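Zondside Introduces Automated Tray Setting at Its Grīnberga Kitchen Site

Grīnberga, 20 February 2025 – Zondside, a contract catering operator, has started using the Peneo tabletop cell to set meal trays at its Grīnberga site. The cell was installed by the integration firm Clidska and runs during the morning preparation shift.

Scope of the installation

The site sends out 300 trays per day. Peneo currently sets 188 of them, all in the standard two-spoon layout. Trays with special diet items are still set by hand. Changeover between plate sizes takes roughly 20 minutes and is done by kitchen staff from a stored program.

Changes to staff duties

No positions were removed. Five employees who previously set trays full time now divide the shift between hand-set diet trays, incoming goods checks and supervision of the cell. Supervising staff clear stoppages, restock spoons and plates, and sign off each batch before it goes to the carts. Training was carried out on site in October, during paid hours.

Employees asked for two changes during the trial period: a lower restocking shelf and a stop button on both sides of the table. Both were made before regular operation began.

Work surface and layout

New layouts are worked out on a table covered with brown paper and divided into cells with blue tape. Tray positions are referred to by cell, so that operators and technicians use the same terms when a layout is changed – the tape is replaced as it wears.

Test layout: green tray in the upper-left cell, with a pink and a yellow plastic spoon side by side on a round plate.

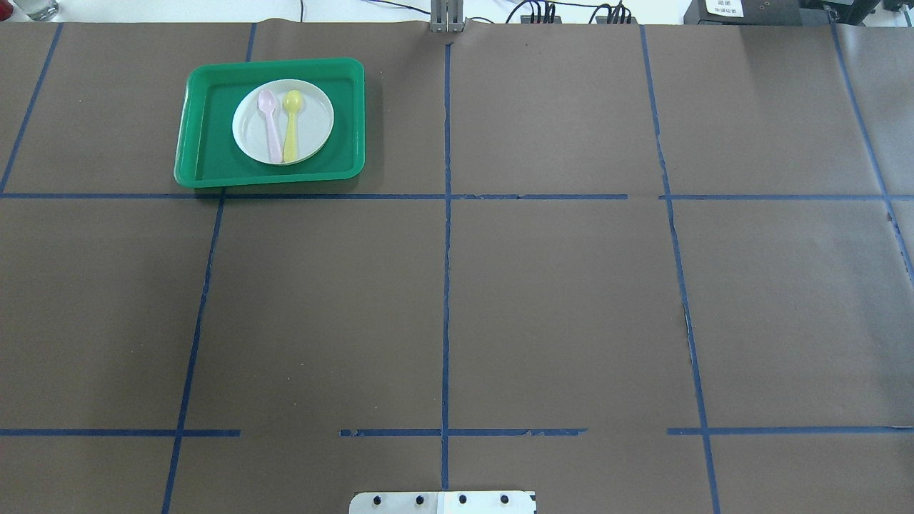

Next steps

Zondside will review stoppage records and staff feedback with Clidska before adding further layouts. Diet trays will remain a manual task.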